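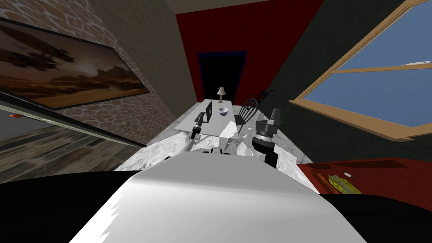 May 17, 2023

Head camera comparison in sim, Ravenside room, both grippers mounted. Wide lens model first, then the narrow one at the same neck pitch.

Wide: both arms stay in view along with the marble counter and the white table behind it. Distortion is heavy. Walls lean in and the table stretches toward the red wall, so the lamp reads farther away than its pose says. The detector still wants an undistort pass before the bowl.

Narrow: straight edges, but the left gripper drops out of view on any low reach. Not usable for two-arm work without moving the neck.

Controller: Hindness build, 900 steps per episode, 31 episodes per lens. Left gripper closes clean. Right arm is bulkier and hides part of the counter when raised - shift the rest pose outward before the next batch.

Jagged edges on the white body shell again. Render only, no effect on contacts. Logged under 235.

To do: rerun wide with the Skosilthorpe calibration, 3,000 steps of warmup, same seeds.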